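Wadeck Supper Club, minutes of the 16th July meeting
Taken down by Eldana Hailu

Okay, I'm doing the minutes again, so apologies in advance to anyone whose excellent point I missed while I was eating. We started late because the oven in the hall takes forever to heat and we all wanted to try the beans before we talked about them.

The last minutes were read and agreed, with one fix. I wrote that Lesia's cornbread had honey in it and it doesn't, it has maple syrup. She was nice about it, but she did bring it up twice, so please cross it out on your copies.

1. The fall supper menu

This took up most of the night! We're feeding 100 people in November and the big question was still baked beans or lentil stew for the main pot. Lesia Dovhaniuk made a small batch of each so we could stop arguing in the abstract. I went in as a lentil person and I came out wobbling. The beans had smoked paprika, a good glug of cider vinegar and a whole onion that had pretty much melted, and they tasted even better once they'd sat a while. The lentils were good too (lots of cumin, carrots cut chunky) but a few of us thought they got pasty as they cooled, and a supper where people come back for seconds an hour later needs something that holds.

We voted for the beans. The lentils aren't gone, they're going to be the filling for the stuffed peppers, which we needed anyway for anybody who doesn't want a bowl.

The rest of the menu as it stands:
Baked beans, one version only, no bacon in the pot, crispy bacon on the side for people who want it
Stuffed peppers with the lentils
Cornbread (maple syrup!!)
Cabbage slaw with apple and caraway
Roasted squash with sage butter
Pear crumble

There was a long side talk about the slaw. I like mayo in mine and I said so. I lost. It's going to be oil and lemon so it can sit out longer, and Lesia will toss it right before serving so the cabbage stays crunchy. I'd still like a small bowl of mayo on the table and I'm having that written down, by me, now.

2. Beans, soaking and who has a big enough pot

Dry beans, we all agreed on that. Soak overnight in plenty of salted water, drain, then simmer until tender before they go anywhere near the sauce. Lesia made us promise not to add the vinegar or tomato until the beans are soft, as the acid keeps the skins tough. I learned this the hard way last winter with a pot of gravel, so I'm backing her up here.

We'll split the cooking over four kitchens. I'm taking one pot, Lesia's taking two, and I'll ask on the list for the last one. Everyone uses the same recipe card and the same brand of paprika, please. Last time we had one batch that was sweet and one that could strip paint, and they sat side by side on the table looking identical.
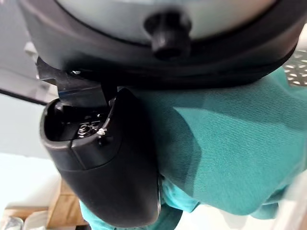
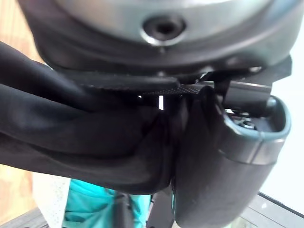 Two close-ups, both with gray and black parts.

3. Money

We have 1546 dollars in the account. We set aside 910 for the supper, covering food, paper goods and the hall deposit. I thought that sounded like a lot until Lesia read out what butter costs at Sqalli now, and then I thought it sounded like not very much. We're going to get the squash and apples straight from the Kodau farm stand, where they'll sell us the lumpy ones cheap, and lumpy is fine once it's chopped.

Somebody suggested raising the ticket price and we talked it over for a while. I'd rather keep it the same and do a better job with the dessert table, since people will always buy an extra crumble to take home. Most of the room felt that way too, so the price stays put this year and we'll look at it again in the spring.

4. The recipe booklet

I've got a pile of recipes for the booklet, and I love them all, but please, please write down amounts. "Flour until it looks right" is how my grandmother cooked and I respect it deeply, but I can't print it. Cups and spoons for everything, oven temperature, pan size, how many it feeds. If you've got a swap you like (yogurt for sour cream, say, or thyme where it calls for sage), put it at the bottom and I'll get it in.

We went back and forth on nutrition numbers for each serving. Lesia is for it and offered to work them out with the Vorkix app she uses at home. I was lukewarm, mostly because I don't want to know about the crumble, but a couple of members do watch their salt and sugar and it would help them. So we're doing it, in small type under each recipe.

The booklet will be in two parts, weeknight and company's coming. Send me yours by the end of next month. I'm still missing the pickled beet one that everybody asks for.

5. Odds and ends

The good ladle is missing. It has a long handle and a little dent in the bowl. If it went home with you after the strawberry social, just put it back in the drawer and we'll say no more.

Knives: the hall ones are hopeless. Bring your own for prep and put tape on the handle with your name on it.

Allergy cards for the table. I'll write them out, but I need the ingredient lists from each cook before the supper, and that includes the stock cubes, which sometimes have celery or wheat in them.

Next tasting is the peppers and the squash. Lesia wants to try the sage butter browned and plain to see which one we like. I'm voting browned and I haven't even tasted it yet.

To do
Eldana: ask for a fourth bean cook, allergy cards, chase the beet recipe
Lesia: recipe card for the beans, nutrition numbers, call Kodau about squash
Everyone: booklet recipes WITH AMOUNTS, and check your drawers for that ladle

We finished up when the beans ran out. Leftover lentils went home with me.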